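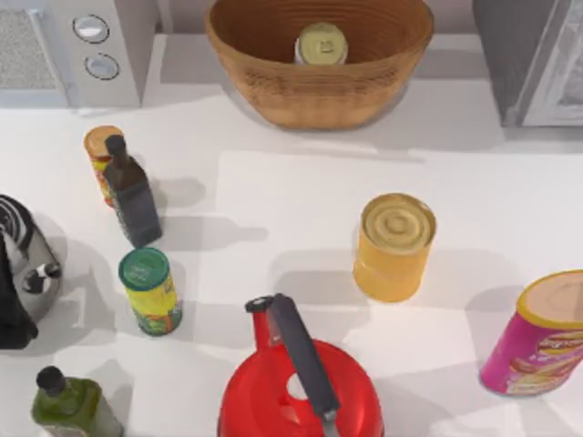
Simulated kitchen counter used for task planning: jars, cans, bottles and a red kettle.

1/ Brarnisex is introducing robotic assistance in the preparation kitchen at our Flamport site. This thread sets out what is changing, what is staying the same, and how colleagues can take part. Posted on behalf of the site by Ada Parisi, Head of Workplace Change.

2/ The Flamport kitchen prepares 1297 staff meals a week. A large share of each shift goes on fetching, sorting and putting back containers. Colleagues told us in last year's workplace survey that this is the part of the job they find most tiring.

3/ The system, known internally as Bernon, will take on a narrow set of tasks: bringing items to the counter, moving them aside when space is needed, and returning them to their place. It will not cook, and it will not handle knives or hot liquids.

4/ Tasks are first set up in simulation. The counter shown at the top of this thread is one of the layouts in use. It includes a tall dark bottle in front of an orange-lidded jar, and a small can standing inside a wicker basket.

5/ Arrangements of this kind matter to kitchen staff. An item behind another item has to be reached without knocking the first one over. A person does this without much thought. For Bernon, each case has to be worked through in advance.

6/ For that reason, kitchen colleagues have been given paid time to advise on layouts. They have so far put forward 400 changes, from where a kettle handle should point to how much clear counter a cook needs while plating. Each one receives a written reply.

7/ On jobs: no post in the Flamport kitchen will be removed as a result of this work. That commitment is set out in the agreement signed with staff representatives in July, and it covers agency workers already on the rota.

8/ Some roles will change. We are creating 9 counter lead positions, open to existing kitchen staff only. Counter leads will check the layout at the start of a shift, pause the system when needed, and record any fault. The positions carry a higher pay band.

9/ Training lasts six weeks and takes place within normal working hours. No technical background is required. Colleagues who prefer to remain in their present role may do so, and their pay and hours will stay as they are.

10/ Any member of staff may stop the system at any time. A stop will not be treated as a performance matter, whether or not a fault is found afterwards. Supervisors have received written guidance on this point.

11/ Several colleagues have asked about monitoring. Bernon records the position of objects on the counter. These records will not be used to measure how quickly a person works, and they will not be passed to line managers. Staff representatives may inspect them on request.

12/ We have also been asked about noise, break times and the effect on the early shift. Break times will not move. The early shift will run without the system during the first stage, at the request of the team concerned. Noise readings will be displayed on the kitchen notice board.

13/ Our site at Sala will not adopt the system until the Flamport findings have been published. Staff there are welcome to attend the open sessions and to put questions in writing.

14/ Open sessions are held in the Flamport canteen at 2.30 pm, after the lunch service. Applications for the counter lead positions should be made through the staff portal. Paper forms are available from the kitchen office.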